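Zurkitz 2 after a season of two-arm work

I put off trying Zurkitz for ages, mostly because version one ate an entire afternoon of mine and gave me nothing but a folder of broken config files. Then Britta Ehlers kept going on about the new planner over lunch, so in March I finally gave in and installed it. I'm glad I did, mostly!

If you haven't run into it, Zurkitz is a motion planning and task sequencing package for two-arm setups. You give it your robot model, it hooks into your camera feed, and you build tasks out of little blocks (reach, grasp, hand over, retreat, that kind of thing). Install took me almost 5 minutes, and the importer swallowed our old Marlow robot files without a complaint.

What sold me is how it handles both arms sharing one tabletop. Our old planner treated the second arm like a piece of furniture that kept moving, so one side was forever waiting for the other. Zurkitz plans them together, and you can scrub through the path before anything runs.

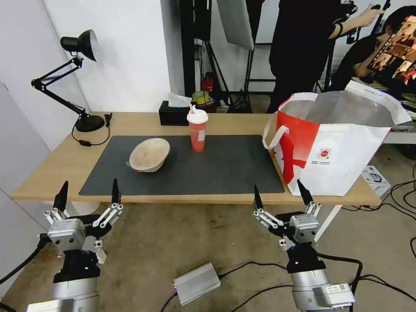 Padding is the setting I'd look at first. The default puts a fat safety bubble on every object, which is fine for a bowl and hopeless next to anything tall like a drink cup or a lamp. You can set it per object now — finally — and the planner stops taking those silly detours over the top of everything. Big soft things are still a pain. An open bag gets modeled as one solid block, so reaching into it means drawing the opening by hand.

Other gripes: the log viewer is slow past 100 runs, the undo button forgets block colors, and error 3 still just says "planning failed." Thanks, very helpful. Ville Riihimäki wrote a small script that prints which joint limit got hit, and it's on the Nollico forum if you want it.

I'd still pick it over Kröger for this kind of work, though Kröger has nicer docs. Get the trial, turn the padding down a notch, and save your block layouts somewhere else before you update.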